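21/12/2022 - caderno da oficina, lavagem e encaixe da máquina

Dia quase todo passado na máquina de lavar e nos armários ao lado. Deixo aqui o que ficou feito e o que falta.

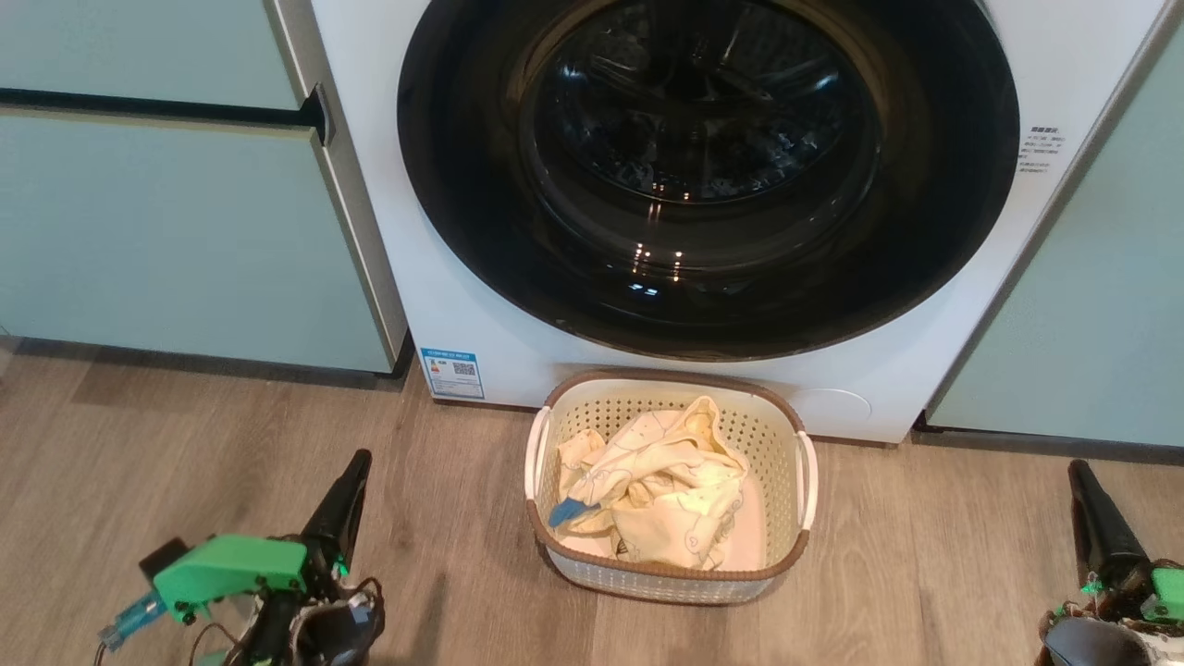
Quanto espaço deve ficar entre a máquina e os armários dos lados?

O suficiente para a máquina trabalhar sem tocar em nenhum dos dois painéis durante a centrifugação. Verifica-se com o tambor carregado, no ciclo mais rápido, passando uma tira de cartão fino dos dois lados, de cima até abaixo. Se a tira prender em algum ponto, corrige-se nos pés antes de mexer nos armários.

## Encaixe

O nicho está desenhado à justa. O armário da esquerda, o da gaveta por cima e porta por baixo, tem o perfil cinzento a fazer de remate do lado da máquina. Do lado direito há só uma moldura lateral cinzenta, estreita e inclinada, entre a máquina e o painel liso. Medi as folgas em cima e em baixo e a da direita fecha ligeiramente para trás. No desenho da Silbridge o nicho vem como retângulo perfeito, portanto a diferença é da montagem ou do chão.

Nível no topo: bom da esquerda para a direita, a cair um pouco para a frente. Subi os 2 pés da frente meia volta, apertei as contraporcas e voltei a medir. Ficou bem. As contraporcas estavam soltas quando lá cheguei - convém ver isto nas outras cozinhas do lote Arstead, foram montadas na mesma semana.

A tampa de serviço em baixo à direita abre sem bater no rodapé. Cabe um tabuleiro baixo por baixo, o tabuleiro normal da oficina não cabe. Para limpar o filtro usei uma tampa de caixa de plástico e dois panos, e mesmo assim foi água para o chão. Sequei logo as juntas das réguas, que é onde o laminado costuma inchar primeiro.

## Lavagem de prova

Roupa da prova: a peça amarelo-pálida com os desenhos em linha e, à parte, panos brancos de algodão para ver se larga cor. A peça é leve e sozinha faz um monte só de um lado do tambor. Já tinha acontecido com as mantas. Juntei os panos na segunda volta e a carga distribuiu-se melhor.

- Primeira volta: peça sozinha, água fria, centrifugação baixa. A máquina tentou equilibrar várias vezes antes de arrancar.
- Segunda volta: peça do avesso com os panos, mesmo programa. Arrancou à primeira.
- Detergente: Tokgöz líquido, meia tampa. Sem amaciador.
- Panos brancos: sem manchas à luz da janela. Ver outra vez depois de secos.

Os desenhos não mexeram com a água fria. Não experimentei morna e não vejo razão para o fazer nesta peça. Para as próximas estampadas fica a regra de sempre: do avesso, frio, e nada de deixar dentro do tambor fechado durante a noite.

Consumo pelo contador da bancada nas duas voltas juntas: 784 Wh. Registo na folha com o número da prova, 1048.

## Cesto

O cesto retangular de rebordo castanho é melhor do que o antigo para este sítio. Encosta à frente da máquina, as pegas ficam nos lados curtos e pega-se nele sem dar a volta. As paredes perfuradas deixam a roupa respirar, mas pingam se lá for posta roupa mal centrifugada. Neste chão prefiro não arriscar - pôr um pano por baixo ou levar logo para o estendal.

Com a porta da máquina aberta o cesto tem de recuar um palmo. Na ficha da Unuten a distância livre à frente está contada sem cesto nenhum, e assim não serve para quem usa a lavandaria todos os dias. Pedir que acrescentem essa medida no desenho.

## Porta e borracha

Limpei o vidro e a borracha com pano húmido e vinagre diluído. Havia cotão na dobra de baixo, como sempre. O aro preto mostra todas as dedadas. Passei microfibra seca no fim e ficou aceitável. Nada de produto abrasivo no aro, risca com facilidade e depois nota-se de longe.

## Por fazer

- Repetir a medida da folga direita com a máquina carregada a 4000 g de roupa seca.
- Confirmar se o puxador embutido do armário da esquerda abre até ao fim sem roçar no perfil.
- Arranjar um tabuleiro baixo para o filtro.
- Perguntar à Silbridge se há perfil igual para o lado direito. Se houver, encomendar e montar em março com o resto das ferragens.
- Ver os panos brancos depois de secos e anotar na folha 1048.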